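Stirnham open day – notes typed up on the train, mostly

Got to Stirnham just after ten, later than planned. Missed the welcome and most of the coffee. The library is up a long drive from the bus stop and the sign at the bottom points the wrong way, or did in October anyway. Go left.

For anyone who doesn't know it: a small theological library, residential once, now just readers and the odd conference. Strong on Gospels and early church, patchy on everything after. The open day is once a year and is meant for people thinking of applying for a reader's ticket, plus former students, plus whoever turns up. I went for the Acts material. Have been trying to finish a chapter on the shipwreck in Acts 27 for longer than I'd like to say and was told they had the Teixeira papers out for once.

They did. More on that below.

First session was a tour of the stacks, groups of 18, very quick. Commentaries on the ground floor in canonical order, so you walk in at Genesis and come out at Revelation next to the fire door. Journals upstairs. Bound pamphlets in the basement, 649 of them catalogued so far and a good many shelves still to go. I asked if the catalog was searchable from outside. It is, but only by author, and a lot of nineteenth-century sermons have no author, so you'd have to come in and look. Fine by me.

Pulled one off the shelf at random – a sermon on Philemon, preached to a shipping company's annual meeting, all about debts and honoring them. Onesimus gets one line. Would have liked to sit with that one longer but we were moved along.

Second session, Ademir Tavares on "Luke as a traveler". Best thing of the day. He started with the "we" passages and the old question: is the "we" an eyewitness, a source being quoted, or just how you told a sea story back then? He doesn't think the last one holds up. Went through the supposed parallels one by one and most of them slip into "we" for reasons that have nothing to do with boats. What he wanted us to notice was where the "we" stops. It goes quiet at Philippi in chapter 16 and picks up again at Philippi in chapter 20. You can make that into a biography of Luke if you like, he said, and people have, but he'd settle for saying the writer wants us to feel the gap.

I wrote down "feel the gap" and underlined it and now can't decide if it means anything.

Good bit on the nautical vocabulary too. Handouts ran out before they reached my row so I don't have the list. If anybody has a spare copy please scan it for me. He went quickly through the anchors, the undergirding of the ship, the soundings (twenty fathoms, then fifteen), and argued that the detail slows the reader down right before Paul breaks bread. Verse 35. Take, give thanks, break, eat. Is it a eucharist? He thinks Luke knew exactly what it would sound like to his readers and left it there. Which is more or less my chapter, annoyingly. 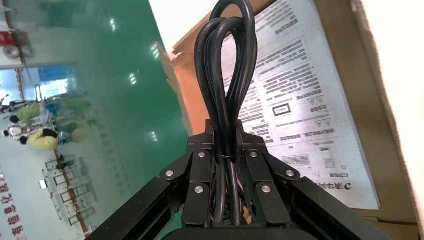 Sandro Caruso didn't buy it, and said so from the second row: if every meal in Luke-Acts with bread in it is a eucharist then the word stops doing any work, and here you've got a boat full of pagans, soldiers and prisoners who haven't eaten in two weeks and are told to eat so they'll live. Let it be breakfast. He also pointed out that Paul doesn't hand the bread to anyone in most manuscripts, he just eats in front of them, and the line about giving it to "us also" is in the Western text and looks like somebody later having the same thought as the speaker.

Tavares took that very well. Said the Western reading was at least an early reader on his side. Laughter. It ran on past the bell and lunch was late.

Lunch: soup, rolls, very good cheese. Sat with two people from the Pitura reading group who are doing the whole of Acts in Greek at a chapter a month and have got stuck in Stephen's speech. Sympathy. They use the Adov reader, which glosses the rarer words at the foot of the page, and they were split on wheter this helps or makes you lazy. I've been using it since spring and I'm lazier, but I've also read more Greek.

Then the Teixeira papers, small room off the main reading room, four at a time, pencils only. Two boxes out of a much bigger deposit. Lecture notes on Acts, given over several winters, 98 leaves in the first box, written on both sides and then again up the margins. The hand is awful until you get used to the r's. I had half an hour and went straight for chapter 27.

Found what I came for, nearly. He has a long note on the number of people on the ship – 276 in most manuscripts, a smaller figure in Vaticanus, "about seventy-six" – and then, squeezed in sideways, a remark that Luke only counts them once they've been fed. The count comes in verse 37, after the bread. Hadn't noticed. It's obvious once you look. Nothing about the eucharist at all, just that. Copied it out and then my slot was up.

You can order scans of the papers, max 160 pages a year per reader, form at the desk. I ordered the whole of 27 and 28.

Closing session was about the reader's ticket and fundraising for the roof. Skipped half of it to look at the second-hand table. Came away with a battered commentary on the Pastorals and a pamphlet on Lydia of Philippi that I think is missing its last page.

Practical stuff. Tickets are free if you're studying, small fee otherwise, bring a letter. Reading room opens at nine, closes at five, shut over lunch. Bags in lockers. No wifi in the basment. Last bus down is 5:40 and it doesn't wait, I ran.

Will put up the transcription of the marginal note when the scans come. If you can read his r's better than me, get in touch.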